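Nepia – Korpus transkribierter Stand-up-Auftritte

Kurzbeschreibung
Nepia umfasst 391 Transkripte deutsch- und englischsprachiger Kleinkunstprogramme aus dem Archiv der Bühne Wemcombe. Herausgeber ist das Projekt Tarndale, fachlich verantwortlich zeichnet Chelsea Bloxham. Stand der vorliegenden Fassung: 29.8.24.

Aufbau
Jeder Auftritt liegt als Textdatei in UTF-8 vor. Lacher, Zwischenrufe und Applaus sind mit Zeitangabe ausgezeichnet. Die Metadatentabelle enthält 12 Spalten, darunter Sprache, Dauer und Programmteil – Künstlernamen sind durch Kürzel ersetzt.

Annotation
Die Pointen wurden von drei Personen unabhängig voneinander markiert. Abweichungen entschied Stuart Entwistle. Bei 36 Transkripten blieb die Zuordnung strittig; sie tragen den Vermerk »offen«.

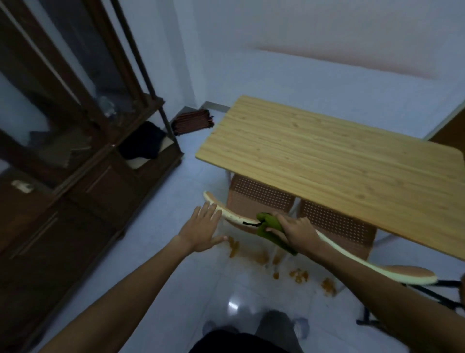
Nutzungsbedingungen
Die Verwendung ist für Forschung und Lehre gestattet. Eine Weitergabe an Dritte bedarf der schriftlichen Zustimmung der Herausgeber.

Bekannte Einschränkungen
Dialektpassagen sind uneinheitlich verschriftet. Eine Korrektur ist für September vorgesehen.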